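Ticket 163 - Arm work rule, open liquids
Site: Carnville
Opened by: Dragica Kadrić
Status: Open

The Runero checklist says no open drinks within reach of the arm. Bench 2 passed it in April and I don't see how. A checkbox is easy to tick. I'd like the reach measured from the gripper bracket, with the arm fully out.

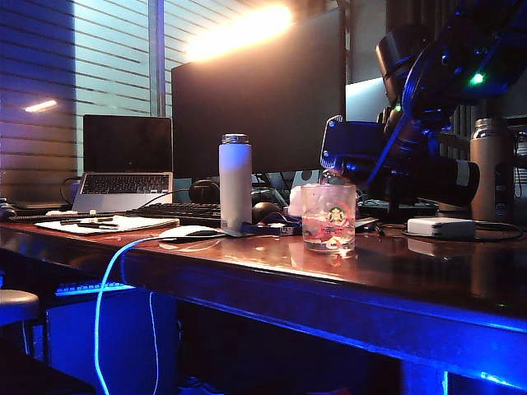

Reply, Amedeo Bellini: The rule says "reach" and never defines it. Some people read it as the programmed path. I set the speed cap to 25 percent and marked the item as met.

Dragica: A speed cap doesn't move a glass of water. Power adapters go under the same rule, by the way - line 30, same page.

Amedeo: Fine. Capped bottles too?

Dragica: The rule says open. I doubt whoever wrote it thought about bottles. Asking Eilidh Lamont for the wording.

Pending: Eilidh to define reach. Bench 2 sign-off withdrawn until then.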